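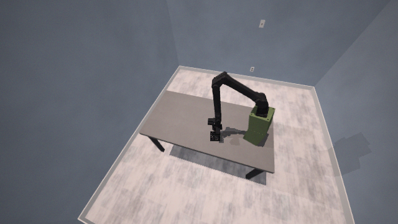 四人協力レイド「Grendness」の第二ボスで、床ギミックの判定がホストとクライアントでずれるのはどこが原因か。

クライアント側の予測処理が、床パネルの切り替え時刻をサーバーのティックではなくローカルの描画時刻で丸めているため。遅延が大きい参加者ほど、安全なはずのパネルの上で被弾する。

2024年7月8日
記入:Saragih

先週からの続き。ビルドはMendedeoブランチの294。サーバーは社内の検証機、参加者は四名(Ljungberg、Iyengar、Kruuc改めKuruc、自分)。前回の記入でKurucさんの綴りを間違えていたので上で直した。

条件
ホストはLjungberg固定。クライアント三台のうち一台だけに人工遅延をかけ、残りは素の状態。遅延の値は往復96ミリ秒。ジッターとパケットロスは入れていない。難度はハード、装備は開発用プリセット2番で統一。

手順
第二ボスの体力を固定し、床パネルの切り替えだけを繰り返させた。各自は指定のパネルに立って動かない。切り替えごとにサーバーログの判定と、各クライアントの表示上の判定を突き合わせる。回復は自動、死亡判定は切ってある。

結果
遅延なしの二台では不一致は出なかった。遅延をかけた一台では、切り替え直後の短い区間に不一致が集中した。合計19件。すべて「表示では安全、サーバーでは被弾」の向きで、逆向きはない。Iyengarの席と自分の席で遅延をかける台を入れ替えても同じ傾向だったので、機体の個体差は除外してよい。

ログを読んだ限りでは、サーバーは切り替え予定ティックを先に送っている。クライアントはそれを受け取ってから一度秒に直し、描画側の時計に足している。この変換で端数が落ちる。さらに補間の待ち時間が二重に加算されている箇所があり、遅延が小さいうちは目立たない。該当は床パネルの表示制御のみで、ボス本体の攻撃判定は別経路のため影響を受けない。

試した修正
(a) 変換をやめ、ティックのまま比較する。不一致は2件まで減った。残りは切り替えと同じティックに乗ったもので、比較が「以上」か「超過」かの違いに見える。
(b) (a)に加えて比較演算をサーバー側に合わせる。不一致なし。ただし試行は午後の一回分だけなので、確定とはしない。
(c) 判定に猶予を持たせる案。Kristiansenから口頭で出たが未実装。猶予を入れると、上級者がパネルの縁で粘る動きが通ってしまう。自分は反対。本人に確認してから決める。

副作用
(b)の状態で、床の予告エフェクトが従来より早く消える。表示の終了時刻が旧変換の値を参照したままになっているため。判定には関係しないが、遊ぶ側には予告が短くなったように感じられるはず。Iyengarからも試行中に同じ指摘があった。エフェクト側の修正はRønningのツールで書き出し直しが必要。書き出しの権限を持っているのはLjungberg。

四月のテストで出た「第二ボスだけ理不尽に死ぬ」という報告は、おそらくこれで説明がつく。ただし当時の記録には往復遅延の欄がなく、裏づけは取れない。報告者の一部は第三ボスについても同じことを書いていた。第三ボスに床パネルはないので、そちらは別件として扱う。

第三ボスのメモ
鎖で二人をつなぐ攻撃。つながれた片方が落下すると、もう片方の座標が一瞬だけ原点に飛ぶ。再現は今日は一度きり。録画は共有フォルダのClastineの下に置いた。ログレベルを上げていなかったので座標の履歴が残っていない。次は最初から詳細ログで回す。

難度調整との関係
床パネルの被弾が減ると、第二ボスの突破は今より楽になる。調整表の数値は不具合込みの死亡率から決めたもので、そのままでは使えない。Kurucさんに(b)のビルドを渡し、数値の見直しは判定が確定してからにしてもらう。先に触ると何が効いたか分からなくなる。

残作業
・(b)の再試行。遅延をかける台を二台に増やす
・ジッターありの条件を追加
・予告エフェクトの終了時刻を新しい値に差し替え(Ljungberg)
・猶予案についてKristiansenに確認
・テスト記録の様式に往復遅延の欄を追加
・途中参加したクライアントが最初の切り替えティックを受け取れているか。今日は全員が最初からいたので見ていない

追記
途中参加の件、コードだけ先に見た。参加時に送る状態の中に次の切り替えティックが入っていない。次の周期までは既定値のゼロで比較しているようだ。実機では未確認。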